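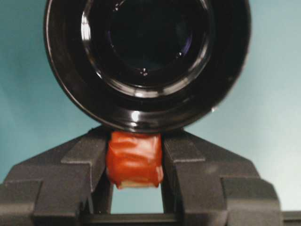 Mes débuts en photo argentique, à 33 ans

Bon, je m'étais promis de ne pas en faire tout un article, mais je suis tellement contente que tant pis ! J'ai enfin récupéré ma première pellicule noir et blanc, développée dans la salle de bains avec Dorottya Simon (qui avait apporté la cuve, les produits, le thermomètre et une patience d'ange).

Tout a commencé en juillet, chez ma tante Erzsébet Illés. Elle rangeait un placard et m'a mis dans les mains un vieux reflex dans son étui en cuir, avec une sangle qui sentait le grenier. Je ne savais même pas ouvrir le dos. J'ai mis un quart d'heure à trouver la manivelle, et j'ai bousillé ma première pellicule en beauté, parce qu'elle n'était pas accrochée à la bobine. Une après-midi entière au marché, avec les étals de poivrons et les deux messieurs qui jouaient aux échecs, et rien dessus. J'en ris maintenant.

La deuxième, je l'ai chargée en retenant mon souffle. Je suis partie marcher le long de la rivière très tôt, il y avait de la brume jusque sur le pont, et j'ai tout fait lentement : mesurer la lumière, tourner la bague, attendre qu'un cycliste arrive au bon endroit. Avec mon téléphone j'aurais pris 85 photos avant le petit déjeuner et je n'en aurais regardé aucune. Là, je me souviens de chaque déclenchement, même des ratés !

Et puis le développement... Quand Dorottya a sorti le film de la spirale et qu'on a vu les petites images à l'envers, les arbres tout blancs, le ciel noir, j'ai crié. Il y a des traces de calcaire sur la moitié des vues et j'ai un horizon penché que je ne m'explique pas – mais la photo du cycliste est là, un peu floue, et je l'adore.

Prochaine étape, le tirage. Máté Tóth me prête son agrandisseur dès que j'aurai trouvé comment boucher la lucarne du cellier. Si vous avez une astuce qui ne demande pas de percer le mur, je prends, les commentaires sont ouverts.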